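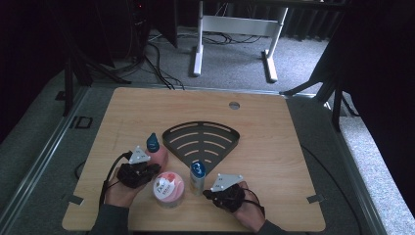
Chapter 4
Surfaces in Daily Use

4.1 What a surface has to do

The top of a table is the part that takes most of the wear. It carries loads, meets liquids, gets wiped with cleaners, and is rubbed by everything that is slid across it. Chapter 3 treated the strength of the whole piece – legs, rails, and joints. The present chapter deals with the outer layer of the material and the first few hundredths of an inch below it.

Three terms are used throughout. Hardness is the resistance of a surface to being dented. Abrasion is the slow removal of material by rubbing. Staining is a change of color caused by a substance that has entered the material or bonded to it. A surface can do well on one of these and badly on another, and test results for the three should be kept in separate columns.

4.2 Wood and plastic compared

Wood is made of long hollow cells that lie mostly in one direction. The pattern they leave on a cut face is called the grain. Wood takes up water vapor from the air and gives it back as the air dries. As it does so it swells and shrinks, far more across the grain than along it. A board fixed tightly at both sides may split in a heated room in February, when indoor air is often dry.

Most household plastics take up very little water and have no grain. They do grow and shrink with temperature, usually more than wood does along its length. Many are softer than they look. Fine scratches scatter light, and a clear or translucent part will turn cloudy well before it loses any useful strength.
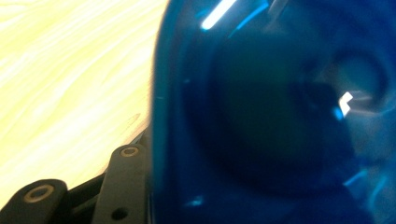 Figure 4.2 Wood grain next to translucent blue plastic.

4.3 The Hutapea survey

Many of the worked problems in this chapter draw on a survey of used furniture directed by Boonmee Sangkhawat in the town of Hutapea. The survey recorded 1,289 surfaces in homes, schools, and small shops. Of these, 435 were bare or oiled wood. Each was rubbed with a weighted pad for up to 600 strokes, and the loss in thickness was measured at the center of the rubbed strip. Surfaces with a film finish were listed apart from the oiled ones, as the pad wears the film first and may never reach the wood.

Readers should review the units of pressure in Section 2.5 before starting Problem Set 4A.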